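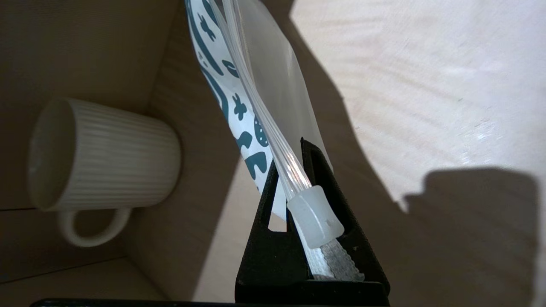 Packing, as practiced at Zilley: mug already on its side in the box, the soft pouch in the grip.

BENCH NOTES: THE ARM LEARNS TO PACK

Members who have walked past the back bench lately will have heard the arm before they saw it. It has a servo in the elbow that whines like a kettle with something on its conscience, and I have stopped apologizing for it. The arm is the Zivo, third of that name, and it has spent the spring learning to put household objects into a cardboard box.

I know how that sounds. When I proposed it at the winter meeting, Telmo Requena asked whether I had considered putting them in myself. He has since written most of the control code, so I take it the question has been settled.

The reason for a box is that a box is harder than a table. On a table you can come at a thing from any side you like. A box has walls, and the walls move, and if you lean on a flap the whole business slides off toward the vise. We clamped the first box down. Then we decided that was cheating and took the clamps off, and lost a week.

The fingers are the part I am proudest of and the part that has cost the most sleep. They are black, angular, more or less triangular, with a small triangular cutout near the top. The gray pad on the inner face is ridged, with a wavy edge, and there were a great many pads before that one. Smooth pads were fine for blocks and hopeless for anything a person might own. Deep teeth held on to everything, including things we wanted back. The present shape came out of a sketch Telmo made on the back of a Siriwardena parts invoice, which I would like returned, as it is the only copy we have.

Rigid objects turned out to be the easy half. A mug with ribbed sides gives the fingers something to argue with, and the handle is a gift as long as the arm does not try to be clever about it. Ours used to insist on placing mugs upright. It would hover over the box for ages, adjusting, like a man hanging a picture with his wife watching. I took the upright rule out of the code and the time per mug fell to something you could watch without a sandwich. On its side is a perfectly good way for a mug to be in a box. Ask anyone who has moved apartments.

Soft things are where the trouble lives. The pouch in the picture is a nasty piece of work from the arm's point of view: a printed side, a frosted panel, a clear tube running along it, and a mouthpiece on the end of the tube. Four kinds of surface, none of them the same stiffness. Grab a pouch by the middle and it folds over the finger and hides everything the wrist camera needs to see. The mouthpiece is a much better handle. It is silicone, it squashes a little, and it stays where you left it. The rest of the pouch goes wherever it pleases, but at least one end is under management.

Picking by the mouthpiece was not our idea of good engineering. Our idea of good engineering was a suction cup, for which we bought a small Usberg pump. The pump works very well and is now inflating Telmo's bike tires.

FIGURES, FOR THOSE WHO LIKE THEM

We have logged 1,636 attempts since the log was started, of which the first 200 should probably be burned. The log wrote down every attempt as a success for that whole stretch, including the ones where the arm was not plugged in. After I fixed that, our record looked a good deal worse and meant a good deal more. Total spent on the project comes to 780 dollars, pump included, and I would ask the member who keeps calling it "the thousand-dollar arm" to stop rounding in front of my family.

STILL TO DO

Shadows. The arm throws a big blocky one across the bench under the overhead light, and the camera code has a habit of treating the edge of it as the edge of an object. I have watched the arm reach with real tenderness for a patch of nothing. Telmo wants to fix this in software. I want to fix it with a second lamp - we are both waiting to see who gets bored first.

The cable run along the forearm also needs tidying. It is fine as long as the wrist does not turn all the way to the left, so at the moment it does not turn all the way to the left. This is written on a piece of tape on the base. Please leave the tape where it is.

After that comes unpacking, which I had assumed would be the same job backward. I ran it once, to see. We will be doing some more thinking before September.

If you have boxes, the back bench can use them, smallish and with the flaps still on. Odd soft objects are welcome too, on the understanding that you may not get them back in the shape you lent them. The drawings for the fingers are in the blue folder by the laser cutter. Pad number two is missing from the folder, and I think we all know whose jacket it is in.

June 28, 2020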